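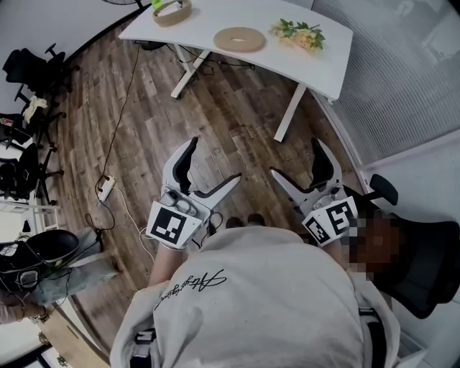
May, 4:40 pm. Desk end of the back room.

Came in to do the layout properly before the Escobedo order turns up and found Tobias's "nearly finished" a fair way from finished. Writing down what's what so we don't have the same argument next time.

Cables. Still running along the floor to the white power board. I was told these would be off the floor a fortnight ago. The plan was the Josgate under-desk tray, which Tobias reckons will swallow everything. I've read the fitting sheet and it wants a straight rear edge and 8 screws into solid top. Our desk has a curved front and I don't trust what the top is made of until somebody drills a test hole. There are several cables hanging under it already, and a tray won't shorten any of them. Hook-and-loop ties first, tray later if we still want it.

Power board. Should go up on the wall side, off the walkway. Keisha measured the run and says the present lead won't reach - 258 cm needed, going round and not across. She's usually right about lengths. I'm less sure about her idea of taping the long lead down to the planks. We did that in the old place and it lifted in 7 days, took the finish with it, and collected every bit of fluff in the building. If we must tape, try a strip under the desk where the damage won't show.

Chairs. Three black ones down the left-hand wall, one with a white cloth over it. Could whoever owns the cloth please say so. I don't see the case for keeping all three in here. The mesh-back one is fine to sit in. Keisha wants them left where they are "for visitors". What visitors?

Shelf unit. Staying put. The Skastau catalogue says a matching one is a good fit for small rooms, but it would say that.

Desktop. Tape roll back in the drawer when you're done with it, please. The flowers can stay. Pale yellow ones, cheerful enough, but keep any water well clear of that power board.

Fan. Tobias claims it moves enough air to do without the Cirance unit. No figures offered. The Cirance is $500 and I'm not signing for it either until we've had a thermometer on the desk over a few warm afternoons.

To do:
Test hole, underside of desk (me)
Longer lead, check rating before buying (Keisha)
Ties on the hanging cables (Tobias, and I'll be looking)
Cloth - owner to collect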